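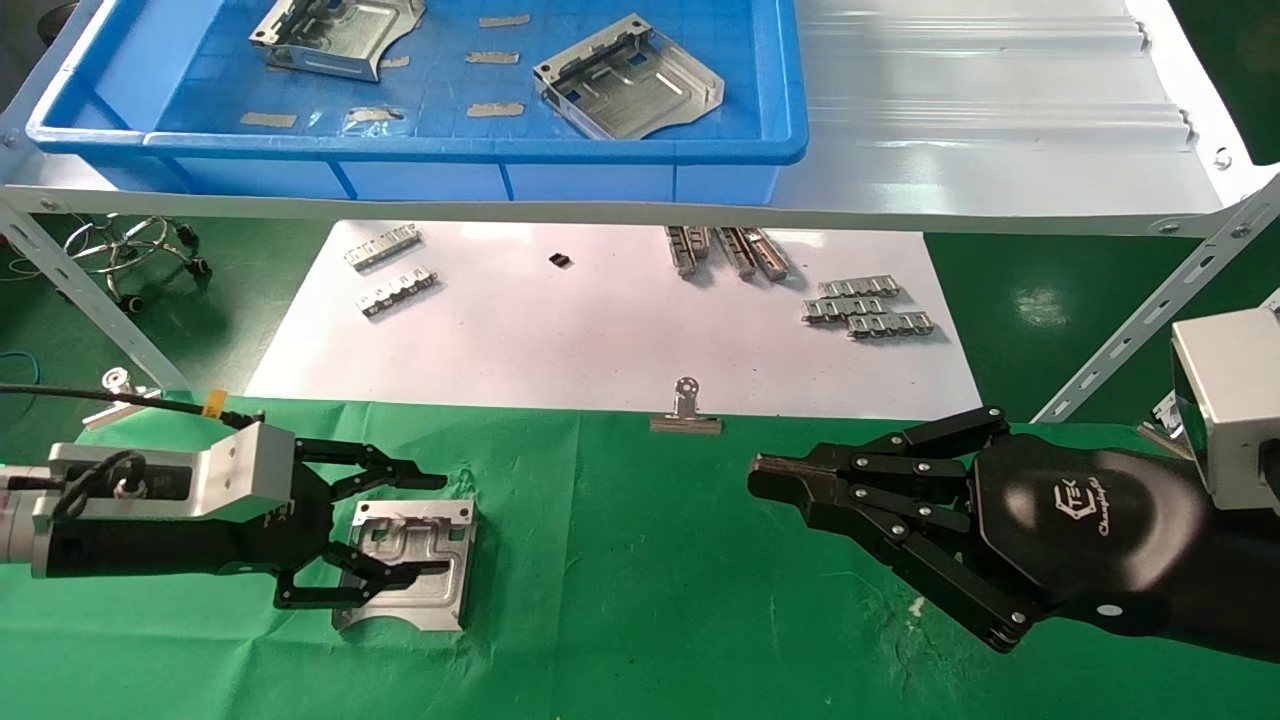 Can a robot do the fiddly jobs yet?

By Usman Cheema
Sep 7, 2018

My mother assembled door locks for a living, and she could do it while arguing with the radio. I thought of her a good deal on my visit to Ruminbridge, where a small firm called Tresel has spent the better part of two years trying to get a pair of black mechanical hands to pick up a piece of pressed metal and put it where it belongs.

I had gone expecting speed, I suppose. We have all seen those films of car plants, with the great orange arms swinging about and sparks everywhere. Work at a bench is a quieter business altogether. There is a green cloth on the table to keep things from skidding, a blue bin on the shelf above, and a scatter of brackets, rails and flat little plates that any teenager could sort before the kettle boiled. The hands have fingers, jointed much like ours, and when they come down on a bracket they do it with such caution that I found myself holding my breath.

On the morning I was there they tried the same lift 36 times. I stayed for all of them — there was cake — and a good many went beautifully. The others went wrong in ways I would never have thought of. A finger came down a hair too far over and the bracket slid off across the cloth, or the grip was perfect and the part was upside down.

"Thin metal is horrible stuff," said Hodžić, the engineer who had been given the job of looking after me. "You get hold of an edge and it tips. You and I feel that and shift a thumb. Teaching a machine to shift its thumb has taken up most of my November and every month after it."

Her colleague Bandura is the hopeful one. He reckons simple sorting could be left to the hands fairly soon, with a person nearby to sort out the muddles. Laundry and washing up he puts much further off, and he still does his own by hand, grumbling.

I rang my mother on the train home and told her all about it. She wanted to know what they were paying it.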